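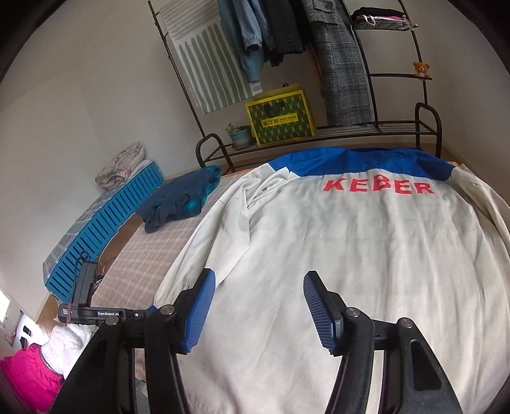

Hiltwood Two-Shelf Garment Rack: five months in a small bedroom

Reviewed by Syafiqah Menon
December 1, 2008

Score: 7 out of 10

The Hiltwood is a freestanding metal clothes rack with a hanging rail on top and wire shelves underneath. It is sold flat in a single carton and is aimed at rooms with no built-in closet. I bought mine in July at the regular price and have used it every day since, in a bedroom where the bed takes up most of the floor. It replaced a Cetia canvas wardrobe whose zipper failed.

Contents and assembly

The carton holds two curved side frames, two wire shelves, a hanging rail in two sections, four feet, a bag of bolts and one hex key. The frames are steel tube with a black powder coat. The instructions are one sheet with drawings and no text. Drawing 4 shows the lower shelf upside down. The lip on the wire should face up, and if you follow the drawing you will find this out when you try to fit the upper shelf.

Assembly took 38 minutes working alone, including the time lost to drawing 4. Leave every bolt half a turn loose until both shelves are in, then tighten from the bottom. One of my side frames had a hole that was partly closed with coating. I cleared it with a small round file. The supplied hex key is soft and had started to round off by the last bolt, so use your own if you have one.

Dimensions

The maker gives a width of 30 inches. I measured the same across the feet, and slightly more at the widest point of the curve. Buyers fitting the rack into an alcove should allow for that. The curve also means the frame cannot sit flush against a side wall, and the gap behind mine collects socks.

Load

Hiltwood rates the rail at 30 pounds. With eight winter coats on it the rail bowed visibly in the middle, where the two sections join, although nothing slipped. I moved three of the coats to hooks on the door and the bow went away. For shirts, trousers and light jackets the rail is adequate. I would not put a full row of wet laundry on it.

The shelves are stiffer. The wires run front to back at a spacing that suits folded trousers and towels. Anything small falls through or tips, and knitwear left for a week comes off with lines pressed into it. A sheet of stiff card cut to size fixes both problems. Hiltwood should supply one, given what the rack costs.

Stability

On a tile floor the rack stands square. On carpet it leans toward the heavier side, and the feet have no height adjustment. I tried it both ways, as the bedroom is tiled and the hallway is not. There is a small amount of sway along the length when a hanger is pulled off quickly. Front to back it is better than the Gatti two-rail model I used in a previous apartment, which had to be tied to the window latch.

There are no wall anchors in the box. In a house with small children I would add a strap.

Finish

The coating has held up well on the frames. It has worn through on the top of the rail where metal hangers slide, and the bare patches leave a gray mark on light fabric. Plastic or wooden hangers avoid this. I found the mark on the inside collar of a white shirt and it took two washes to remove.

What it does and does not store

A rack this size handles clothes in current use and very little else. Bedding, spare pillow covers and laundry waiting to be folded still need somewhere to go. I keep a slatted plastic crate for those. The openings let air through, which matters in a humid room, and the crate can be lifted out when the floor is mopped. Between the two, most of the room's textiles are off the bed at night. On sorting days they are all on the bed again.

The rail takes bulky jackets badly. A padded jacket with wide shoulders uses the space of three shirts and pushes its neighbors out of line. Printed jackets are worth hanging anyway, since a hard fold across the lettering will eventually crack it. If one has to be folded, lay it back side up on a flat surface, turn the sleeves in first, and place the folds above and below the print. Wash it beforehand if the fabric is soiled. Marks on off-white cloth are harder to shift after a season in storage.

Parts and service

One plastic foot split in the second month. I wrote to the distributor, Tetanport, and received a reply from Prasetyo Nasution in four days with a replacement foot and a spare. There was no charge. He also confirmed that the sheet with the bad drawing was still being packed with new stock, and that the rail is not sold separately — which is a pity, as the rail is the part most likely to need replacing.

Long-term use

By my own rough log the rack has been loaded and unloaded 120 times, counting a full change of the rail as one. The bolts on the lower shelf needed tightening once, at the end of the third month. The upper ones have not moved. There is no rust so far, with a window open most days.

For
Shelves are rigid and hold folded clothes well
Small footprint for the amount of rail
Good response on spare parts

Against
Two-piece rail bows under coats
Error on the instruction sheet
Feet not adjustable
Coating wears under metal hangers

Verdict

Suitable for one person's everyday clothes on a hard floor. For two people, or for a wardrobe that is mostly heavy outerwear, look for a rack with a one-piece rail and a center support. I would buy the Hiltwood again for this room, at a lower price and with my own hex key.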